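In Defense of the Small Spice Jar

My grandmother bought her spices in little paper twists, just enough for the week, and for years I thought this was because she was poor. She was, a bit, but she could have managed a bigger bag of coriander if she had wanted one. She simply saw no sense in keeping something on a shelf while the smell went out of it. I have come around to her way of thinking, slowly and at some cost to my cupboards, and I would like to talk you into it too if you have a few minutes and maybe a cup of tea.

The trouble began for me when we moved to Murton, where the nearest decent grocery is a fair drive. I started ordering online, and online everything pushes you toward the big bag. The small packet of turmeric looks silly next to the big one, which costs hardly any more, and then there is the free delivery if you add one more thing – and so you add cumin, a sack of it, enough for a wedding. I once bought 1,000 grams of ground cumin in July and was still scraping at it two summers later. By then it tasted like the inside of a drawer.

I don't blame the shops. Gevora, where I buy most of my whole spices these days, will sell you any size you like, and so will Ibrahim & Sons, who have looked after me very kindly over the years. They stock what people ask for, and people ask for big. We have all been raised to believe that the price per pound is the only price there is. But if half the bag ends up in the trash, or worse, ends up in dinner long after it has anything left to give, then I can't see where the bargain was.

Ready-made blends are where I feel this most. A good garam masala is a lovely thing, and I won't hear a word against people who buy it instead of grinding their own (I do both, depending on the evening and my mood). But a blend is already ground, and in my kitchen the cardamom seems to leave first, then whatever made it smell like somebody's home. What stays behind is mostly brown and a little bitter. You add a second spoonful to make up for it, and a third, and then you wonder why the chickpeas taste dusty.

Buying less means buying more often, and I know that is a nuisance for a big family or anyone far from a store. So share. My neighbor and I split a parcel between us now, and there is a good deal of standing in the doorway with jars, which I count as part of the pleasure.
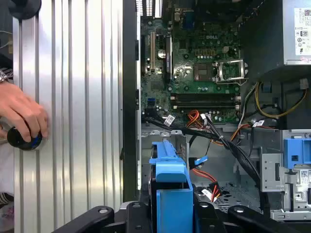
What I Would Ask of the Shops

Put a packing date on the packet, please, where a person can find it without her glasses. The best-before date is fine as far as it goes, but I would much rather know when the spice was ground. Darkbridge, a little mail-order outfit I tried last winter, stamps the month right on the front, and I found myself reading it the way I read the date on milk.

And make the small packet a fair price. I don't expect it to match the big one ounce for ounce, because I understand that bags and labels cost money. Just don't punish us for wanting a little fenugreek and no more than that. I have a cupboard to finish emptying, and there is still some of that paprika at the back.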